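Blue finger pads on the hand-held gripper - glue or screws?

pejman_h
22 March 2021
Second pad in a month has started to lift on mine. I do toy pick-and-place with it, nearly 1,000 grabs between cleanings, and the left one always goes first. Do you all glue them or what? I've been using Drukorton tape and I'm getting tired of it.

ustach
Tape is fine if you wipe the arm with alcohol first and let it sit overnight. Mine went 2,000 grabs that way. Check the pivot screw too, a loose one lets the pad tip and peel.

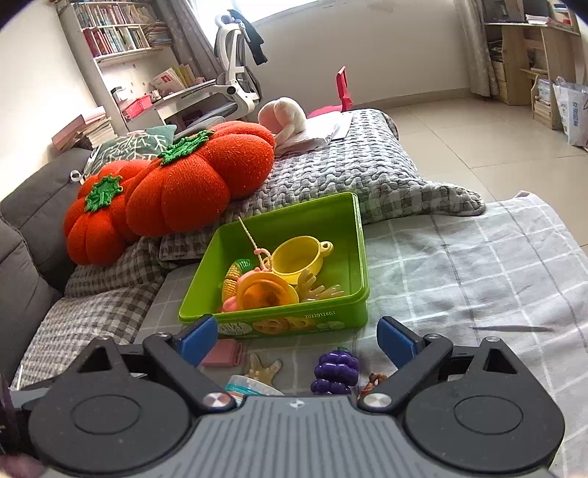 Jaws open over the grapes and starfish, toy box behind.

Gaspard Lacroix
Nah, don't touch the pivot screw until you've looked at the big one near the base. I snugged up the small ones on mine and all I got was a stiff jaw - took me 3 evenings to get it smooth again.

ustach
Stiff means you went too tight! Quarter turn, open and close it 4 times, feel for drag. I still say pivot first.

pejman_h
OK, so the base screw on my left arm did have some play in it. Snugged it, put on fresh tape, leaving it till tomorrow. Gaspard, do you use threadlocker on yours?

Gaspard Lacroix
Just a dab, the weak kind. You'll want to get it apart again.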